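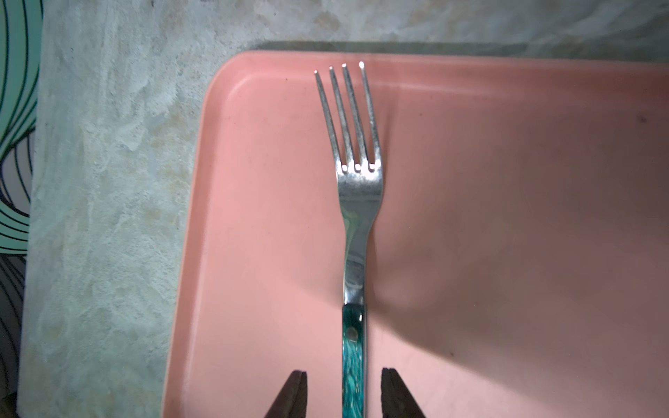

According to Si-eun Seo, a slow approach by the operator gives the arm a better lesson than a quick one. Fork with teal handle, gripper open on either side.

The Lekano Laboratory at Hetcombe records table-setting tasks by remote control. The gallery shows work from the October sessions, in which 64 demonstrations were kept.
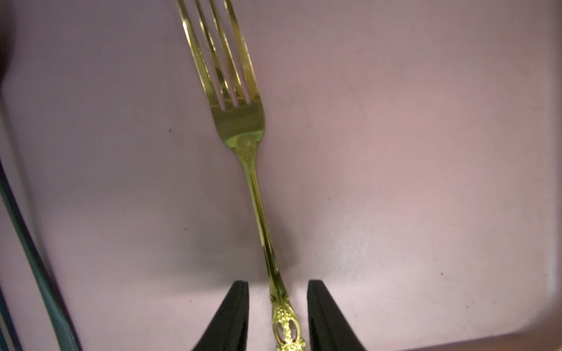 Could the same lesson be given by hand, one reader asked, without the remote controls? Gold-colored fork with decorated handle, gripper not yet closed.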